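Chapter 2
Footbridges, railings and the people who use them

A path with a railing on each side is one of the simplest things a town can build, and one of the easiest to get wrong. If it is too narrow, people turn sideways to pass each other. If the railings are solid, walkers feel shut in, and the wind has nothing to pass through. The footbridge at Grasamstead, which we shall return to throughout this chapter, is 526 metres long and carries up to 2,110 walkers between breakfast and dusk in August.
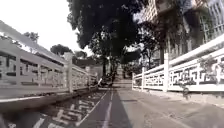 A balustrade has three main parts: the base, the panels and the top rail. Posts divide it into lengths and take most of the load when someone leans. The panels may be plain bars, or they may be cut into fretwork, a pattern of straight lines that turn at right angles and leave gaps between them. Fretwork uses more material than bars and takes longer to paint - at Grallirwood the painters allowed 55 days for the railings alone.

A line painted along the middle of a path costs very little. It asks walkers to keep to one side, though how far they do so depends on local habit and on how busy the path is.

In section 2.1 we look at width. Section 2.2 deals with the height and spacing of posts, and you will need your measurements from the Chapter 1 fieldwork to complete the table.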